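Sorting the odds and ends, at last

16 May 2024

I have been meaning to write about bins for longer than I'd like to admit. Last June I promised my sister I would go through every drawer and box of small stuff in this house, and last June went by, and so did the winter, and the stuff stayed where it was. You know the kind I mean: brushes, caps, half-used tubes, the thing that came with the other thing. I had it in shoe boxes, mostly, and a couple of cookie tins from my mother's kitchen that I can't bring myself to part with.

What finally got me moving was a conversation with Hamisi Athumani, who ran the stockroom at Pukitz for 15 years and has strong feelings about containers. He came over for coffee, looked at my shoe boxes for a good long while, and told me (very kindly!) that a deep box is where small things go to be forgotten. His advice was to get something with two compartments and sloping sides, and to keep one side for things waiting to be put away and the other for things I'm still deciding about. When the first side is clear, you've earned a cup of tea.

So I went looking. There was a lovely divided one in the Brullamport catalog for 40 dollars, which seemed like a lot for a bin, and I dithered over it for a week before finding one secondhand. I've been at it most evenings since, with the radio on and a towel over the dining table so I don't scratch it. The brushes were the worst of it. I had them in every room — paint brushes, pastry brushes, a little stiff one for cleaning the grooves around the stove — and I ended up giving a whole bundle to my neighbor for her grandchildren.

I do think the slope helps. Small things slide down to where your hand wants to go, and you aren't forever scraping your knuckles in a square corner looking for one lost cap.
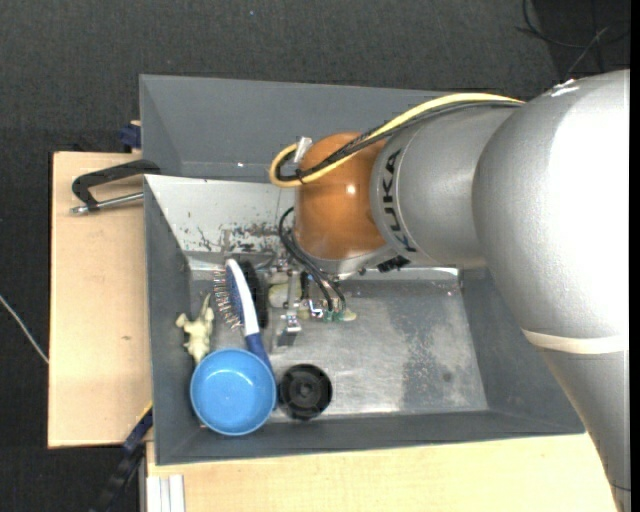

A grey two-compartment bin, with the brushes in with everything else.

I still have the hall closet to face, and the Plustov sewing box, which hasn't been opened since we moved and rattles in a way I don't care for. My plan is to do the closet first and save the sewing box for a rainy evening, with something good in the oven. If any of you have a clever way of keeping bobbins from unwinding themselves, please leave me a comment, I'd be so grateful.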